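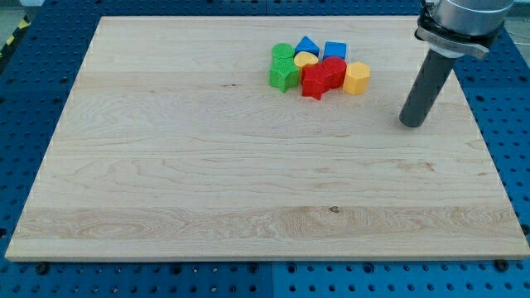
What does Camavex do when a robot does something it should not do?

We stop the robot, keep it in the condition in which it was found, and look for the cause until we can make the fault happen again under our control. When we can repeat the fault, we can repair it and test the repair.

## Who we are

Camavex is a small company in Tanner. We examine faults in robot arms and in the cells where they work, and we write reports that the owner of the robot can use. We also check new cells before people start to work next to them. We do not sell robots and we do not take commission from the companies who sell them.

The company was started by Bhupendra Semwal and Kanyarat Kaewsai. Bhupendra is a mechanical engineer and was before that a maintenance fitter, so he likes to begin with the screws and the brakes. Kanyarat comes from control software. She begins with the logs. They often disagree in the first hour of a job, and the rest of us have learned to wait with the coffee until this hour is over.

Before Camavex they both worked for Fevov, a company that builds packing lines. The reason why they left is also the reason why this company exists, and many customers ask us for it, therefore we tell it on this page.

## The fault at Fevov

In May, in the second year of a large packing project, a robot arm on a Fevov line went down by itself after an emergency stop. The stop button was pressed by an operator because a carton was standing wrong. The drives switched off, as they should. The brakes closed, as they should. Then the arm sank slowly until its tool was resting on the conveyor.

The operator had already opened the gate and was reaching for the carton. The tool touched the sleeve of his jacket and pushed the arm against the side rail. He pulled it out himself and had a bruise. We are still grateful that it was a bruise.

The line was started again the same evening, at 6:40. The brake test of the controller was run and gave the result "passed". In the shift book somebody wrote "arm dropped a little, test OK". For the next weeks there was no other event, and the opinion in the plant was that the operator had pushed against the arm without noticing it.

Bhupendra did not believe this. The operator was a quiet person who had described the same thing three times with the same words. Bhupendra asked for the arm to be taken out of the line and placed on a test table. It took a long discussion, and he got it for one weekend.

## What we found

On the test table the arm was stopped 1,000 times. It sank in two of these stops. All the others were good. If he had tried only fifty times, it is very possible that he would have seen nothing and the arm would have gone back.

The reason had two parts.

The first part was mechanical. There was a thin film of grease on the brake disk of the shoulder joint. The seal above it had a small cut, probably from the assembly. Most of the time the brake held the load, but when the arm was stretched far out and the joint was warm, it had not enough force.

The second part was in the settings, and Kanyarat found it. The brake test calculates how much force it must apply from the weight of the tool. When the line was built, the tool was a light suction cup. Later it was changed to a heavier one, and the new weight was entered in the motion program but not in the safety settings. These are two different screens. So the brake was tested every morning against the weight of a tool that was not there anymore, and it passed every morning. In the log were 1,411 entries of this test, all of them with the word "passed".

Kanyarat printed this log, the whole of it. It hangs today in our corridor and it is longer than the corridor, so it goes around the corner next to the kitchen.

## What was done about it

The brake, the seal and the settings were corrected. Fevov then checked the other arms on the same project and found the wrong tool weight in two more of them. Their brakes were in good condition. We name Fevov here with their permission. They read this text before we published it and asked for one change, which was the time in the evening. We had it wrong.

Fevov is today a customer of ours. We say this so that you can judge it for yourself.

## How we work now

From this case we made our working method. It is not complicated, but it is slow, and we prefer that you know it before you call us.

* **The robot stays as it is.** Please do not restart it, do not clean it and do not update it. If the production must continue, call us anyway and tell us exactly what was touched.
* **We talk first with the person who was there.** We do this without the supervisor in the room. We write down the words as they were said and give them back to the person to read.
* **We copy all settings before we change any.** We compare the tool weight, the tool length and the center of gravity on every screen where they can be entered.
* **We repeat the fault.** On the test table the arm reaches over a simple wooden board, with plastic shape blocks on it as objects. For a brake fault we plan at least 1,000 stops, in different positions and at different temperatures of the joint.
* **We repair, and then we do the same stops again.** A repair which was tested less than the fault is for us not finished.

Sometimes we cannot repeat the fault. Then we write this in the first line of the report, and we do not write a cause. Some customers were not happy to pay for such a report. We understand this, and the price is the same.

## Irnura

Irnura is our own software. It reads the safety settings and the motion program from the controller, puts them next to each other and marks in red every value that does not agree. It has no connection to the internet and it cannot write anything to the robot. Kanyarat made the first version in the evenings after the Fevov case, and she still decides what goes in.

In the last release there was an error. Irnura compared weights in kilograms with weights in pounds for one type of controller, and showed a difference where no difference was. This is the less dangerous direction, but three customers stopped their lines for it and lost half a shift. We informed all users on the same day. The corrected version now shows the unit behind each value, and if the unit is missing it shows nothing and asks you. The description of this error can be found in the release notes and it will stay there.

## Our rooms

We are in the old printing building in Tanner, on the ground floor, because of the weight of the tables. The test hall has 800 square feet. The floor near the test area is marked with yellow and black tape, and visitors stay behind it when a test is running, also when the arm is not moving. An arm that is standing still under power can start at any moment, and the arm at Fevov was not even under power.

If you come for a visit, please wear closed shoes. Long hair must be tied. We have safety glasses for you, also a size that fits over normal glasses. Parking is behind the building. The gate closes at 7:00 in the evening and opens only from inside.

## Training

Two times in a year we give a course for operators and maintenance people. It is one day long. In the morning we explain what an emergency stop does and what it does not do. It takes away the power from the drives. It does not take away gravity, and it does not take away the pressure that is still in an air hose. In the afternoon every participant looks for a wrong setting which Bhupendra has hidden in a controller. He does not tell how many he has hidden.

The operator from the Fevov line has helped us with the first course. He did not want to speak in front of the group, so he sat with each person at the table and showed where his hand had been. He has asked us not to print his name.

## If something has happened at your plant

If a person is injured, first call the emergency number and your own safety officer. Switch off the main switch and lock it. If an arm is resting on something, support it from below before anyone goes under it or next to it.

Then call us. The telephone is answered by Bhupendra or Kanyarat from 7:30 in the morning. We will ask for the type of the controller, the last change that was made to the tool, and the name of the person who saw it happen. If you do not know the last change, say so, and leave the line for it empty in the form.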